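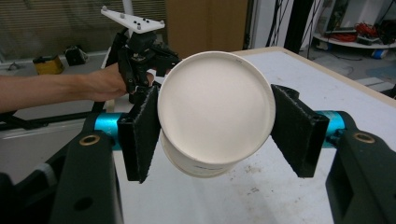
그림 1. 손에 드는 그리퍼로 흰 종이컵을 양쪽에서 잡은 상태. 뒤쪽에서 한 사람의 손이 두 번째 그리퍼를 들고 있다.

Voterau 컵 조작 데이터: 수집 규칙과 데이터 카드

작성: Xu, Brimetti 톨트소프(Toltthorpe) 작업실
상태: 내부 검토를 마친 판. 규칙이 바뀌면 맨 끝의 변경 기록에 적습니다.

먼저 읽어 주십시오

이 저장소에는 손에 드는 그리퍼로 모은 컵 조작 시연 794개와, 그 시연을 모을 때 지킨 규칙이 함께 들어 있습니다. 데이터만 필요한 분은 "폴더 구조"부터 읽으셔도 됩니다. 그러나 새로 시연을 추가하실 분은 규칙 부분을 처음부터 끝까지 읽어 주시기 바랍니다. 규칙을 모르고 추가한 시연은 검토에서 자주 돌려보내게 되고, 그러면 두 쪽 모두 시간이 아깝습니다.

저는 한국어가 모국어가 아닙니다. 문장이 어색한 곳이 있으면 이슈로 알려 주십시오. 뜻이 두 가지로 읽히는 문장은 특히 꼭 알려 주십시오.

용어

시연: 그리퍼를 들고 시작 자세를 잡은 때부터 끝 자세까지의 기록 하나.
세션: 같은 사람이 같은 탁자에서 쉬지 않고 계속한 시연의 묶음.
작업자: 그리퍼를 손에 든 사람. 이름은 저장하지 않고 번호만 저장합니다.
기록자: 세션 기록표를 쓰는 사람. 작업자가 동시에 기록자를 할 수 없습니다.
패드: 손가락 안쪽, 물체에 닿는 면.

데이터의 범위

대상 물체는 컵입니다. 종이컵이 가장 많고, 겉면에 가로 줄무늬 요철이 있는 컵도 있습니다. 작업의 종류는 잡기, 눕히기, 세우기, 겹치기, 겹친 컵에서 하나 빼기, 다른 손의 그리퍼에 넘기기, 이렇게 여섯 가지입니다. 액체가 들어 있는 컵은 사용하지 않았습니다. 유리컵도 사용하지 않았습니다.

모든 시연은 실내의 탁자에서 모았습니다. 야외, 움직이는 받침, 어두운 방의 데이터는 없습니다. 이런 환경에서 쓸 모델을 이 데이터만으로 평가하는 것은 권하지 않습니다.

수집 규칙

1. 세션을 시작하기 전

손가락의 고정 나사를 손으로 확인합니다. 조금이라도 흔들리면 그 세션은 시작하지 않습니다. 패드의 표면도 봅니다. 패드가 들떠 있거나 한쪽만 닳았으면 두 쪽을 같이 교체하고, 교체한 사실을 기록표의 pad_change 칸에 씁니다. 한쪽만 교체하면 두 패드의 마찰이 달라져서 컵이 돌아갑니다. 저희가 이 문제를 늦게 알아서 초기 세션 다섯 개를 버렸습니다.

그다음에 열림과 닫힘의 폭을 보정합니다. 손가락을 끝까지 열고, 끝까지 닫고, 다시 끝까지 엽니다. 이 동작은 세션마다 합니다. 같은 날 오전에 했어도 오후에 다시 합니다.

2. 탁자 표면

얼룩, 긁힌 자국, 펜 자국은 그대로 두어도 됩니다. 완전히 깨끗한 탁자에서만 배운 정책은 실제 작업실에서 약했습니다. 다만 표면의 상태는 surface_note 칸에 말로 적어야 합니다. "보통"이나 "이상 없음"이라고만 쓰지 마십시오. "가운데에서 오른쪽으로 갈색 얼룩", "왼쪽에 흐린 푸른 선"처럼 위치와 색을 같이 씁니다.

떨어져 있는 작은 조각은 얼룩과 다르게 다룹니다. 조각은 움직일 수 있기 때문에 loose_item 칸에 따로 적습니다. 무엇인지 모르면 모른다고 쓰고, 색과 모양만 적으면 충분합니다. 추측한 이름을 쓰면 나중에 검색할 때 오히려 방해가 됩니다.

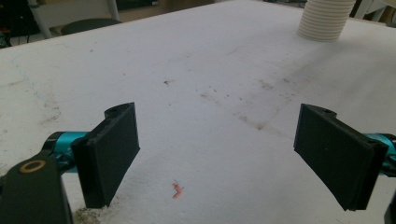

그림 2. 열린 손가락 사이의 탁자 표면. 작은 주황색 조각은 loose_item, 줄처럼 이어진 얼룩은 surface_note에 적는다. 오른쪽 뒤는 겹쳐 놓은 컵.

세션 중간에 조각을 치우거나 새로 생긴 것을 보았을 때에는 그 시연의 번호와 함께 기록합니다. 시연 도중에는 치우지 않습니다. 끝 자세까지 간 다음에 치우십시오.

3. 컵을 잡을 때

패드가 컵의 양쪽 옆면에 닿은 것을 눈으로 확인한 다음에 들어 올립니다. 종이컵은 세게 누르면 모양이 변합니다. 옆면이 들어간 컵은 그 시연이 끝난 후 빼고, cup_state에 "변형"이라고 씁니다. 변형된 컵으로 일부러 모으는 세션도 있으나, 그때에는 세션 이름에 deformed를 붙여야 합니다.

인쇄된 글자가 있는 컵은 사용해도 됩니다. 글자를 읽을 수 있는지 없는지는 기록하지 않습니다.

4. 두 그리퍼를 같이 쓸 때

두 그리퍼가 같은 컵에 다가가는 작업에서는 한쪽이 반드시 멈추어 있어야 합니다. 먼저 컵을 잡은 쪽이 멈추고, 나중에 오는 쪽이 움직입니다. 두 사람이 할 경우에는 나중에 오는 쪽이 "갑니다"라고 말하고, 잡고 있는 쪽이 "네"라고 답한 후에 움직입니다. 대답이 없으면 기다립니다.

손가락끼리 부딪혔을 때에는 시연을 중단하고 보정을 다시 합니다. 부딪힌 시연은 지우지 말고 contact_fault로 표시하여 제출합니다. 실패를 연구하는 분들이 이 표시를 사용합니다.

맨손으로 컵을 고쳐 놓는 것은 시연과 시연 사이에만 허용합니다. 시연 안에서 맨손이 컵에 닿으면 그 시연은 hand_touch가 됩니다. 그리퍼를 든 팔이 화면에 들어오는 것은 괜찮습니다.

5. 뒤쪽의 물건과 사람

뒤에 장비, 케이블, 의자, 상자가 보여도 됩니다. 그러나 모니터 화면, 서류, 출입 카드는 보이지 않게 합니다. 얼굴이 나온 부분은 제출 전에 흐리게 처리합니다. 지나가는 사람에게는 미리 알리고, 싫다고 하면 그 사람이 지나갈 때까지 기다립니다. 저희 작업실에서는 입구에 안내문을 붙입니다만, 안내문이 있다고 해서 말로 물어보는 것을 생략하지 않습니다.

6. 작업 시간과 손목

그리퍼는 처음에는 가볍게 느껴지지만 방아쇠를 계속 당기면 손목이 아픕니다. 작업자 한 명은 하루에 네 세션까지만 합니다. 아프다고 말한 작업자의 세션은 그 자리에서 끝내고, 남은 시연은 다른 날로 옮깁니다. 수집 목표를 채우는 일은 중단의 이유를 거절할 근거가 되지 않습니다.

폴더 구조

sessions/ 세션마다 폴더 하나. 영상, 손가락 폭, 자세 값이 들어 있습니다.
sheets/ 기록표. 세션 폴더와 이름이 같습니다.
faults/ contact_fault와 hand_touch로 표시한 시연의 목록.
calib/ 보정 값. 세션 시작 때의 값과, 다시 보정했다면 그 값도 있습니다.
tools/ 기록표의 빈칸을 검사하는 스크립트.

제출하기 전에 tools 안의 검사 스크립트를 한 번 실행해 주십시오. 스크립트는 빈칸만 찾습니다. 내용이 맞는지는 사람이 봅니다. 검토자는 그 세션에 참가하지 않은 사람이어야 합니다.

알려진 문제

초기 세션의 surface_note는 아주 짧습니다. 그때에는 규칙 2가 없었습니다. 영상을 보고 나중에 채운 칸에는 끝에 (후기)라고 썼으니, 현장에서 쓴 기록과 구별하여 사용하십시오.

빛이 위쪽에서 강하게 들어오면 탁자의 먼 쪽이 하얗게 나오는 시연이 있습니다. 흰 컵의 윤곽이 이 부분에서 약해집니다. 노출 값은 저장되어 있지만 보정한 영상은 제공하지 않습니다.

왼손 작업자의 시연이 적습니다. 왼손과 오른손의 비교에 이 데이터를 쓰는 것은 적당하지 않습니다.

겹친 컵에서 하나를 빼는 작업은 두 개가 같이 나오는 경우가 있습니다. 이것은 실패로 표시했으나, 기록자에 따라 기준이 조금 달랐습니다. 지금 다시 검토하고 있습니다.

사용 조건

연구와 교육에 사용할 수 있습니다. 다시 배포할 때에는 이 문서를 같이 넣어 주십시오. 영상에서 작업자가 누구인지 알아내려고 하는 사용은 허락하지 않습니다. 작업자가 자기 시연의 삭제를 요청하면 다음 판에서 삭제하며, 이전 판을 받은 분들에게 세션 번호를 알립니다. 통지를 받으면 가지고 계신 사본에서도 지워 주십시오.

변경 기록

10월: 규칙 4에 말로 확인하는 절차를 추가. loose_item 칸을 surface_note에서 분리.
9월: 패드는 두 쪽을 같이 교체하는 것으로 변경. 검토자 조건 추가.
7월: 첫 내부 판.

질문은 저장소의 이슈에 남겨 주십시오. 세션 번호를 같이 쓰시면 답이 빨라집니다.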